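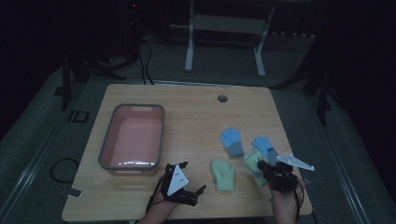

Glove sorting at the Flatberg open day, Saturday. Two pairs, one bin.

Went over to Flatberg for their open day. I've been meaning to go since the last one got moved to August. Posting my notes in a few parts, mostly for the people at Hikbridge who asked.

The station I spent the most time at was gloves. One person, a gripper on each hand, working at a plain table. The job is to pick up the gloves, match the pairs and put them in the bin. The recordings are used for training the arms later on.

Farzad Fallahi ran the demo and took questions. He said they want 200 good runs of this task before they change anything about the setup. A run gets thrown out if the person talks with their hands in the middle of it, and he said he does this himself all the time.

Somebody asked why gloves and why not boxes. His answer was that boxes were last year. Knit things fold and bunch up and never lie the same way twice – that is the part they want examples of. 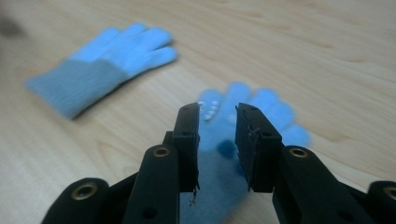 Mittens are easier than gloves, according to Farzad. With fingers you have to decide where to grab. He goes for the palm if he can, and leaves the cuff for when the glove is upside down or half under another one.

Visitors got a turn at 2. The wait was long enough that I went and got coffee and came back. You open and close the gripper with your fingers and it takes a minute to stop reaching past the thing you want. My wrist was tired after 5 tries.

The Graltness people had the next room with a parts feeder. It was loud and I didn't stay. Crichton was on the schedule but I never found their table.

Parking is behind the building, not on the street. Doors closed at 5 and they meant it. If you go next time, do the glove table early – the line only gets longer after lunch.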